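4.2 Repeat attendance and the arithmetic of loyalty

Of the 517 ticket holders who answered our survey at the Dolmont, 12 had seen the same band at least seven times on the same tour. We had expected such people to talk about the music. They talked mostly about parking. One had driven to Drunen on a Friday for a set list he already knew by heart, and described the evening as "fine".

Existing accounts of fandom treat the repeat visit as devotion, or as a kind of collecting. Neither fits well with what we were told. Respondents complained at length about the sound, the encore and the price of the T-shirts, and then asked whether we knew when the next dates went on sale.
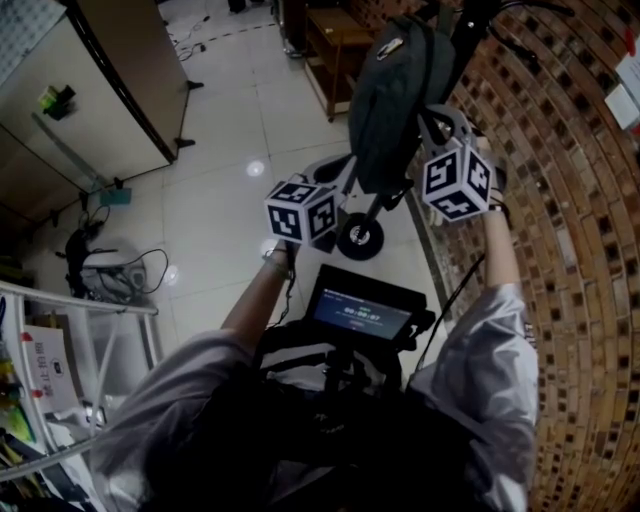
Figure 3. Hands, grippers and a backpack.

Yen-ting Su objected, on reading a draft of this section, that we had mistaken grumbling for disappointment; in her view the complaint is part of the ticket, and a fan with nothing to moan about has probably stopped listening. We have kept our coding as it was, but we concede the point for the Pekaslow interviews, where the longest complaints came from those with the most stubs.

Fan club membership made little difference to any of this. Members got better seats — and grumbled about them in more detail (see Domínguez, on presale queues).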